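Uchenna Okafor
Jan 23, 2023

1/ We're collecting examples for the Kivgate grasping set. People do a small task with hand-held grippers and the recordings become training data.

2/ This round is all at the window. The glass throws reflections and the light changes, so we want plenty of it in the set.
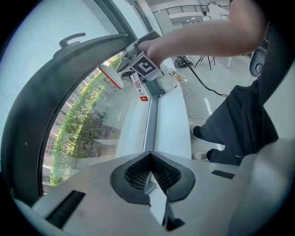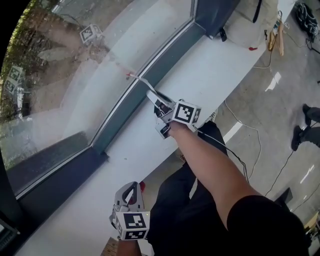
Hand-held grippers at the window sill. Square markers on the devices.

3/ Target is 500 clips, 25 per person, then swap. Anything over 8 seconds gets trimmed.

4/ We drop a clip if the marker is hidden for too long. Brekari does the checking.

5/ Next round in June, with 3 new tasks.

Contact | © 2023 Uchenna Okafor | Back to top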